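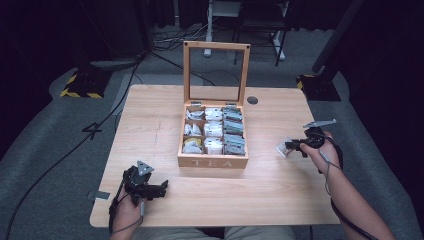
Figure 3. Compartmented tea box with glazed lid, open, nine compartments.

4. The Shared Box: Choice, Hesitation, and the Last Good Sachet

4.1 Why tea

Research on small workplace courtesies has tended to look at doors, elevators, and the refrigerator. The door literature in particular is enormous, and a reader who sits down with it in March will still be there in the fall. Tea has been treated mostly as something people hold while doing the behavior of interest. We think this undersells it. A person choosing from a partitioned box, in front of colleagues, makes a decision that is cheap and visible, and that slightly changes what is left for the next person. Few other office decisions are made in such good light.

Heffernan's earlier work on communal biscuits (see Section 2) established that people take smaller portions when watched and larger ones when a meeting runs long. Biscuits, however, are all finished eventually. Tea is different. Every shared tea supply we have encountered contains at least one variety that is never finished, and which is handed down from one group of employees to the next like a piano. We call this the residual variety. In the offices of Trernel it was a fennel blend. At Fumska it was a decaffeinated green tea of such age that two of our interviewees believed it to be decorative.

4.2 Setting and approach

Fieldwork was carried out over ten weeks at two firms, Trernel and Fumska, which share a building and very little else. Trernel arranges freight insurance. Fumska designs signage for hospitals and has strong views about arrows. Both provide hot drinks free of charge, and both keep their tea in a partitioned box on a table in the kitchen area. Van Hecke observed the morning period at each site, sitting with a laptop and a convincing expression of fatigue. Dissanayake conducted the interviews, of which there were seven at each firm. Borbély coded the field notes and, at a later stage, coded them again after we disagreed about what counted as hovering.

Hovering, in the final scheme, is any pause of the hand above the open box lasting longer than a full breath. The first version of the scheme used seconds and a stopwatch, but Van Hecke found that a man with a stopwatch by the kettle draws remarks. A breath is less exact and far easier to observe discreetly. Borbély would like it recorded that he objected.

The partition matters a good deal to what follows. A box with compartments makes a claim about order: one kind here, another kind there. Whoever fills it is supposed to honor that claim. In practice the claim weakens within a day or two of refilling, as sachets are lifted out, read, found to be chamomile, and put back in whichever slot is nearest. Participants were quick to blame this on the other firm, even where the other firm had no access to the kitchen in question.

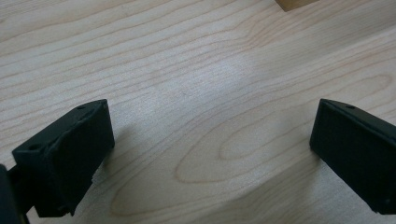

We also gave some thought to the surface on which the box rests. Participants at Fumska, being designers, talked about the table without any prompting and at a length our transcription budget had not foreseen. A pale tabletop, several of them argued, makes any object set on it look deliberate. One said that a cluttered counter allows a person to grab a tea bag the way one grabs a coat, whereas a clean stretch of wood makes the same act feel like a performance at a recital. At Trernel the table came up once, in connection with a wobble.

4.3 Three ways of choosing

The notes suggest that people approach the box in one of three ways, and that they stick with their way to a degree we did not expect from adults.

The first group we call direct choosers. They know what they want, they know where it lives, and their hand is on its way before the conversation they are having has ended. When the wanted tea is missing, direct choosers do not choose something else. They close the lid and have water. One participant at Trernel, a claims handler with long service, described this to Dissanayake as "not making a fuss," although in Van Hecke's notes from the same morning the lid is recorded as having been audible from the stairs.

The second group are surveyors. A surveyor looks over the whole box before touching any of it, and will often lift a sachet partway, consider it, and lower it again. Surveyors account for nearly all the hovering in our notes. They are also, by a wide margin, the group most likely to speak while choosing, and what they say is almost always a variation on "I don't know what I feel like." It would be easy to read this as indecision. Our interviews point to something more social. Surveyors told us that they wanted it to be clear that they had looked at everything and had not simply gone for the best one. Several of them then went for the best one.

The third group, whom we call custodians, choose tea only after they have put the box in order. They straighten what leans. They return strays to their proper compartment. Custodians were rarer than the other two types and held the strongest opinions, many of which concerned surveyors. Asked how he would improve the kitchen, a custodian at Fumska spoke for most of his interview slot about sachets inserted upside down, and then asked to have his remarks on the subject made anonymous.

4.4 The last one

Much of the tension in our material gathers around a single event, the taking of the last sachet of a well-liked variety. Both firms had a variety of this kind. At Trernel it was a strong breakfast tea. At Fumska it was a ginger and lemon blend sold under the name Farina, which people pronounced in two ways and defended in both.

We had assumed, following Verbruggen, that people would avoid taking the last item so as not to look greedy. Verbruggen's account, based on dinner parties, predicts a lone potato left on the dish until it is cold. Tea does not behave like potatoes. Participants at both firms took the last sachet readily, but they did so with cover. Some waited until the kitchen was empty. Some announced the fact in a tone of public service ("we're out of the ginger"), as if the shortage had been discovered by them and had not, a moment earlier, been brought about by them. A third tactic, seen only at Fumska, was to slide a sachet of another kind into the empty slot, so that the compartment looked cared for. Custodians regarded this as forgery.
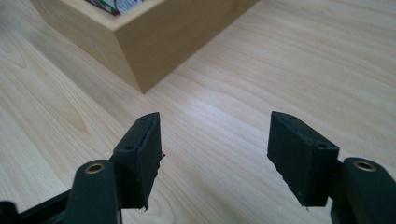
The angle of approach deserves a short remark here. A person who comes at the box from the front can see into every compartment and is, to borrow a phrase from one interviewee, "on the hook" for what he finds. A person who comes from the side, or who reaches over a corner of the box while talking to someone else, can honestly say that he did not notice how many were left. We observed side approaches more often late in the week's supply than early in it. We do not wish to make too much of this. Kitchens are narrow, and people stand where the dishwasher lets them.

4.5 What the box is for

When asked what the tea box was for, most participants looked at Dissanayake with some concern. Those who recovered gave answers that were more mixed than the question seemed to invite. For direct choosers the box was storage. For surveyors it was hospitality, something brought out for clients and left out for staff by a kind of oversight they hoped would continue. A manager at Trernel said that the box had been bought to replace an open carton, after which complaints about the tea had stopped, although the tea was the same. It cost less than a single pallet claim, she added, and nothing else she had bought that year had been thanked for by email.

This last point connects with the older study by Pedard, whose 1715 survey responses on break-room provision found presentation and quality to be nearly impossible to pull apart in the minds of respondents. Our own material is far smaller and cannot settle the matter. It does include one suggestive episode. When Trernel ran out of its own breakfast tea and filled the same compartment with a cheaper one, two direct choosers drank it for ten days and praised it. On being told, one of them said he had suspected something. His cup count for the period was the highest in the notes.

The residual variety, meanwhile, stayed where it was at both sites. We return to the fennel in Section 5.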